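Progress report on the Taltside desktop refurbishment bench
Second reporting period, through October
Submitted to the Jemal fund by the Tarneo workshop

The grant application promised 1063 refurbished desktops by the end of the program. We have passed 700. I would ask the fund not to read too much into that number, for reasons I set out below, and I would also ask that it not be repeated in the newsletter without the second paragraph attached.

A tower counts as refurbished once it boots, passes the overnight memory test and has a clean drive. That is the definition in the application and we have stuck to it. It says nothing about whether the machine is worth having. A good share of the early ones came from a single office clearance and were nearly identical, so they went through fast. What is left on the shelves at Taltside is a mixed lot, and the pace has dropped accordingly. I expect it to drop further before spring.

Teardown and sorting

This part is going reasonably well. Each tower is opened, the processor and memory come out and go into trays, and the board is looked over for swollen capacitors and bent pins. Parts are matched up again at the next bench. The trays were supposed to be logged in the Vuvetti inventory system. In practice the bench keeps a paper sheet and somebody types it in later, which means Vuvetti shows stock that was used up days earlier. The supplier says the next update will fix the scanning screen. They said that about the last one.

We spent part of the equipment line on 20 antistatic mats. Half would have done. The rest are under the shelving, still rolled.

Training

The application claimed that a beginner could strip and rebuild a tower unaided after two sessions. I did not write that sentence and I do not believe it. Most people can take a case apart after two sessions. Putting one back together with the front panel leads on the right pins takes longer, and seating a processor without damage takes longer still. We have moved to four sessions. That costs bench time, and it is the main reason the monthly count looks worse than it did in summer.

Cabling

Cables remain the weak spot. Power leads get pulled across the board during teardown and then pinched when the side panel goes back on. We now ask people to deal with the wiring before they touch anything else, and to leave existing tags alone unless they can say what they refer to.
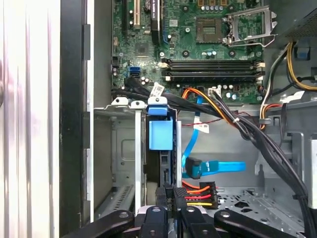 I am told the new order of work has reduced returns. Returns are down, but so is output, and I would want another quarter of figures before giving the method any credit.

Budget

We have 3000 dollars unspent on the parts line. The temptation will be to buy memory with it. My preference is to hold it for power supplies, where failures have been harder to predict and the donated spares are mostly older than the machines they would go into.

Next period

We will keep the four-session training, stop buying mats, and run the paper sheet alongside Vuvetti until the two agree for a full month. The target of 1063 stands for now. If the mixed lot turns out as poor as the first two shelves of it, I will be asking the fund to revise it, and I would sooner raise that here than in the final report.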